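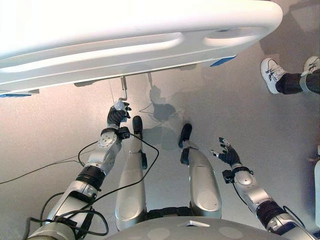
Reviewed by Annatjie Buthelezi, 7/7/19

Herrera crank bed from Dornow, single, white

We bought this for my father-in-law when he moved into our downstairs room. It cost 295 with delivery and came in two boxes. The mattress is extra.

The end panel is white and moulded with a high gloss. It has handhold openings, a long slot and a shorter oval one, and both have smooth raised rims, so you can take the weight of the bed without anything digging into your fingers. I wish the same care had gone into the brackets along the lower edge. They are plain grey and they stick out enough to catch a duster.

The crank hangs underneath on a thin metal rod with a small bend at the end. To raise the back you get down low, take hold of it and turn. Ours was stiff for the first week and then eased. I can do it one-handed now. My husband has bigger hands and finds the rod too thin to grip well, so he has put a bit of foam tube on ours.
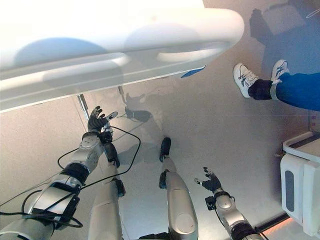 Cleaning is easy. The curved edges have no corners for dirt to sit in and a damp cloth does the lot. The gloss does show every smear under a bright light. The bits of blue trim under the white are a nice touch, though you hardly see them once the bedding is on.

Assembly took the two of us an afternoon. The instructions are drawings only, and the one for the crank is printed upside down. I rang Dornow and spoke to Erhan Başaran, who emailed a better copy the same day. Good service, but it should have been in the box.

The stated limit is 250 kg including mattress, far more than we need. It doesn't creak. The back section stays where you leave it.

If you have a bad back yourself, pay more for an electric one. Otherwise I'd buy it again. Four stars, one off for the instructions.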